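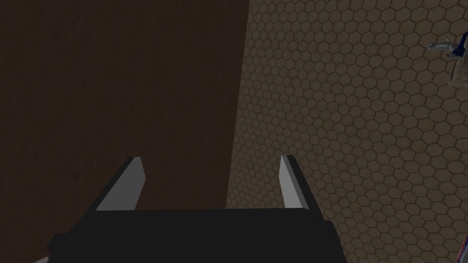 Regripping old irons – worth it or not?

Noemi Monti
Posted 2018-12-31
I have a set of Kultness irons, bought second-hand. The grips have gone shiny and the 7 iron twists in my hand on anything but a full swing. The pro shop at Flimness quoted me 70 for the set, fitted. Is that fair, or should I do it myself?

coreytm
Do it yourself. You need a hook blade, double-sided tape, solvent and a vice with a rubber clamp. I've done mine every January for years. Let them sit overnight before you play.

L_Ruddock
70 fitted is fair if it includes the grips. Ask which ones. Our shop puts Utico cords on everything unless you say otherwise, and they are hard on the hands in winter.

coreytm
Cords are fine in winter. They're the only thing that holds in the rain.

L_Ruddock
For you, maybe. I play without a glove and they took the skin off my thumb. I went back to soft rubber and haven't lost a club yet. 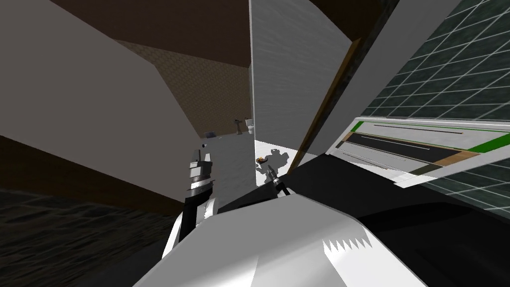
Noemi Monti
How do I tell what size grip I need?

Syahrul W
Hold the club in your top hand as normal. Your middle two fingers should just touch the pad of your thumb. If they dig in, go up a size. If there's a gap, go down. An extra layer of tape under a standard grip will do for an in-between hand.

EsmaeilA
Check the shaft butt size too. Mine were an odd size and I split two grips before I looked.

coreytm
Extra tape only works up to a point. Three layers and you lose the taper, so buy the midsize.

Syahrul W
I said one layer, Corey.

Noemi Monti
Thanks all. I've asked the shop and the 70 is with Noiphan rubber, standard size. I'll let them do the irons and try the putter myself.

EsmaeilA
Putter grips have a flat front, so line it up with the face before the tape grabs. You get less time than you think.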